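From: Yaa Ansah
To: freelance-money list
Date: March 14, 2019
Subject: Re: Paying into a pension between contracts

Kofi Darko wrote:
> I finished at Losent in the winter and have only had short jobs
> from then on. My old plan is still sitting there with nothing going
> in. Can I keep paying into it myself, or do I have to open a new
> one? The letter they sent me says two different things on page 2.

Kofi,

I had the same question when I left Etwood. The old plan was tied to the employer, so I could leave the money in it but not add to it. I opened a personal account and set up a transfer of 126 a month. In months with no invoice I drop it to 100, and the provider has never charged me for changing it. Check that yours doesn't either - some do, and the fee is in the small print.

On the letter: call them and ask for the answer in writing. Give them the plan number and your last day of work. Carola Ostermann told me on this list to ask about disability cover at the same time. Mine had ended with the job and I hadn't noticed.

I would not move the old balance until you know the exit charge. Parisa asked for hers before signing anything and was glad she did.

Kwame, you wanted to know about the tax side. I put the payments on the yearly return and keep the statements in one folder. For anything more complicated I go to the woman at Abugri who does my books.

The March call is still on, same number as last time.

Yaa

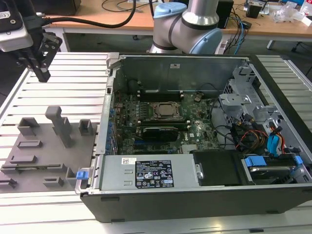 Open desktop tower on the work table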